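Print this page | E-mail this page

Andoston Community Hall
Kitchen and Hot Drinks Counter - Safety Checklist with Comments
Inspected 27 June 2024 by Szu-yu Wu. Previous visit: May, by Nithin Hegde.

Read the comments before you read the ticks. The May sheet had a tick in every box, and I found it hard to square with the room I walked into.

1. Water heater secured to wall - YES
Bracket is tight. The label claims a working temperature of 90 degrees. I have my doubts about the dial, which moves freely past its last mark. Get it tested.

2. Heater serviced within the year - NOT SHOWN
I was told it had been done. No sticker, no receipt. "Done" without paper counts as not done on this form.

3. Cord and plug undamaged - YES
Cord is fine, but it runs behind the sink. The outlet there needs ground fault protection and I could not find a test button. Marked as a fault on the repair list.

4. Burn kit stocked and in date - NO
Two dressings out of date. The kit was on top of the refrigerator, behind a stack of trays. A short person would need a chair to reach it.

5. Cups suited to hot drinks - PARTLY
Paper cups with plastic lids are in use. The supplier, Nulness, sells them as safe for hot drinks, and the invoice (order 2585) repeats that in large type. I would like to see a test result. A thin cup full of fresh coffee is hot to hold whatever the carton says, and sleeves are not being ordered.

6. Lids pressed down all the way around before the cup is handed over - PARTLY
I watched the counter for most of a coffee break. Some lids got a firm push, some got a tap in the middle. A tap in the middle does very little for the rim.

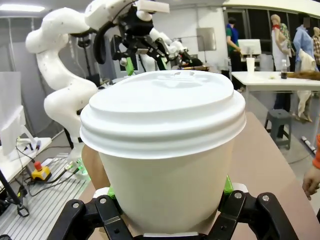
Hui-mei Poon objected to item 6 and asked that it be noted here: the counter gets a whole hall of people in one go, and in her view the spills come from cups filled too high, so a lid check on its own will not fix much. She wants a fill line agreed first.

Fair point, and I have added it as 6a. I am less convinced that a fill line will be followed when the line reaches the door. We will see at the next visit.

6a. Fill level agreed and posted at the counter - NO
New item. Leave a finger's width below the rim.

7. Floor dry and clear behind counter - NO
Mat curls at one corner. The May comment reads "mat to be replaced." Same mat.

8. Fire extinguisher in place and checked - YES
Unit 357, gauge in the green, tag signed. No complaints, for once.

9. Cleaning products stored away from food and drink - PARTLY
Gramisel descaler was under the sink, next to the sugar. The cap was on. Move one or the other.

10. Exit by the kitchen unlocked during events - YES
Unlocked today. Everyone knew I was coming, so I give this one limited weight.

11. Staff know what to do for a scald - PARTLY
Tsz-kin Lu gave the right answer straight away: cool running water, and keep it running. Two others said ice or butter. Please put the poster up. It is still rolled up in the office.

RESULT: Not passed. Items 2, 3, 4 and 7 to be fixed before the next public event. Valtteri Kinnunen to sign for the electrical work. A verbal okay will not be accepted.

Contact: Hall Office, extension 1248 | Copyright Andoston Community Hall | Back to top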